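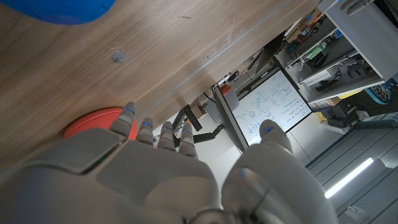 Frequently asked questions about teaching sessions

These answers are for people who will come to the Ferkow workshop to teach tasks to our robot hand. Last changed on September 20, 2024. If your question is missing, please write to Milovan Vasić.

Do I need to know programming?

No. You show the task with your own hand and the system records what you do. The recording is started and stopped by the operator who sits with you. Most of our teachers had never worked with a robot before.

What is the difference between hand guiding and remote control?

In hand guiding you hold the arm at the wrist and move it yourself through the task. The motors become soft, so you feel only a small weight. In remote control you wear the glove, and the robot hand copies your fingers. We use hand guiding for big movements of the arm and the glove for everything where the fingers must work.

Which method will I use?

It depends on the task sheet. The Tilley sheets are for hand guiding only. The Hughes sheets are for the glove. If you are left-handed, tell us when you book, as the left glove must be prepared the day before.

How many times must I repeat one task?

The usual number is 17 good repetitions. A bad one does not count against you - the operator marks it and you go again. Please do not try to make all repetitions the same. Small differences in how you approach the object are useful for us.

I dropped the object. Should I stop?

Continue, if the object is still within reach. Pick it up and finish the task in the normal way. We keep these recordings in a separate folder and use them to teach recovery. If it fell on the floor, say "stop" and wait for the operator.

Why does the hand move later than mine?

There is a small delay between the glove and the robot. Move a little slower than at home and you will get used to it. When the delay becomes longer during the session, please tell the operator, the glove has probably to be calibrated again.

Can the hand hurt me?

The grip force is limited, but keep your face and hair away from the arm. The red stop button is next to your chair. Everybody may press it, also visitors.

Will I be recorded?

The cameras look at the workspace, so your hands and sleeves can be in the picture. Sound is not recorded. You can ask us to delete your session until the end of the following March.

How long is a session and where do I go?

A session takes two hours with one break. Come to room 214 and bring the task sheet you received by e-mail. Rings and watches must be taken off before you put on the glove.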